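Kimaro two-arm cell - fault 164 FAQ

What is fault 164?
Arm-to-arm contact stop. The controller thinks the two grippers touched, or got too close, and kills motion on both sides.

It tripped but they never touched. Why?
Mostly the Flollano update in April. It reset the gap setting on some cells. Check it reads 13 mm on both arms, not just the left. 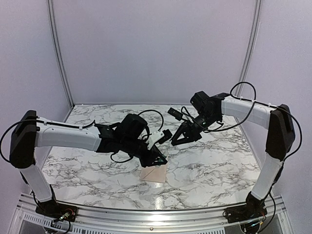 Can I just hit resume?
No. Hands out, stop button in, then back the right arm off first. Resume with both arms still over the table and they may drive into each other - we had one bent finger that way.

Does it lose the job?
It keeps the last 200 steps. Anything older, start over.

Arm sagged after the stop?
Thats a seperate problem. Power down, don't hold the arm up by hand, call Punach support.

Still tripping after the gap fix?
Send us the log. Whole file please, no screenshots.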